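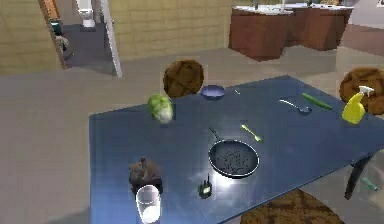
Prumberg Kitchen Pack: anyone paid for this?
Forum: Home > Simulation and Software > Reviews and Buying Advice
2 pages of history merged by moderator

gantry_ken wrote:

I've had the Prumberg Kitchen Pack on trial for nine days and I can't decide if it's worth the money. For those who haven't seen it, you get a furnished apartment, a box of household objects, and a scoring tool that runs your robot's pick and place policy over and over with the layout shuffled each time. They want a yearly license. The sales page says 141 objects and "kitchen-ready policies in a weekend."

My weekend came and went. My arm (the real one) still pushes a cup over about as often as it picks one up. In the sim I'm at 82 percent. So which number am I supposed to believe?

Before I hand over a card number I'd like to hear from somebody who isn't selling it.

mossback wrote:

The real one. Next question.

Seriously though, 82 percent of what? Last I looked, their scoring tool counts a grasp as good if the object leaves the table for a moment. Doesn't matter if it drops right after. Check the settings file, there's a hold time in there and it ships set very low.

gantry_ken wrote:

Well, that's annoying. Hold time was half a second. I set it to 2 seconds and reran the same policy overnight. I'll post what I get.

tolliver_b wrote:

I'll stick up for it a little. We bought the pack last December and it has saved us a lot of setup time. The thing I like is that the shuffle mixes categories. You get a lettuce, a frying pan, a spray bottle and a walkie-talkie on the same table, and your detector has to cope. Most of the free scenes give you three blocks and a mug.

mossback wrote:

Who keeps a walkie-talkie next to the frying pan?

I'm not being cute. If the selling point is "trained for real kitchens" then the clutter ought to look like kitchen clutter. Random junk on a table is fine for a stress test. Sell it as a stress test and charge stress test money.

tolliver_b wrote:

You should see my kitchen. But OK, fair point on the wording.

Clive Sugden wrote:

I did some paid evaluation work on this pack for a customer of mine, so take that into account. My complaints, in no special order.

The tabletop is far too shiny. It's a dark blue gloss with a big white glare patch sitting in the middle of the work area. You can argue that glare is good practice, and I'd agree if it moved. In the build I had, the table finish was not part of the shuffle. Your policy sees that one blue table forever.

Some of the models are poor. There's a brown lump that I took for a loaf and my customer took for a potato. If two adults can't agree on it, I don't want it as a labeled training object. The drinking glass looks decent, but the simulated depth camera reads it as solid, and any real depth camera I've owned has trouble with clear glass. That one matters a lot more than the lump.

The room itself is nice to look at. Tiled walls, kitchen counter, a view through to the bathroom. None of it does anything for a fixed arm at a table, and it costs you frame rate. You can switch the background off, and I'd do that on day one.

Support answered me in four days. The answer was a link to the page I'd complained about.

gantry_ken wrote:

Thanks Clive, that's more use than the whole sales page. Do you know if Mokside is any better? Their object set is smaller but they let you change the surfaces.

Clive Sugden wrote:

Haven't run Mokside long enough to say. The surface editor works. The physics seemed soft to me — round things kept creeping across the table on their own.

indow_refugee wrote:

Came here from Indow after they dropped the monthly plan. I ran the Prumberg trial for a week and the fork decided it for me. Thin flat items get a collision shape that's a lot thicker than what you see on screen, so the gripper closes on air and gets credit for it. Turn on the collision view and look at the fork and then at the pan. The pan is fine. The fork is a candy bar.

tolliver_b wrote:

That was patched, I think? Ours looks OK. What version are you on?

indow_refugee wrote:

Whatever the trial gives you. If the fix is only in the paid build then they've got an odd idea of what a trial is for.

gantry_ken wrote:

Overnight run is done. I won't post a big table, but the score dropped by more than 90 grasps with the longer hold, and the flat utensils were the worst of it. Turned on the collision view too and I see the same fat fork. So the trial build has it.

mossback wrote:

There's your answer.

tolliver_b wrote:

It's an answer about the default settings and an old build. I'd still take it over making my own scenes by hand. If you've got a mobile robot, the rooms and doorways are worth something too. Ken's doing tabletop with one arm, and for that I agree it's a lot of money.

gantry_ken wrote:

Asked Prumberg two things: can I get the patched build on trial, and can I change the table finish. Meanwhile I'm going to try the Tindall object files, which are free for hobby use, and drop them on a plain matte table. If anybody has a clear glass model with believable depth noise, please send it my way.

Clive Sugden wrote:

I have a rough noise script for that. It's ugly but you can have it. Send me a message.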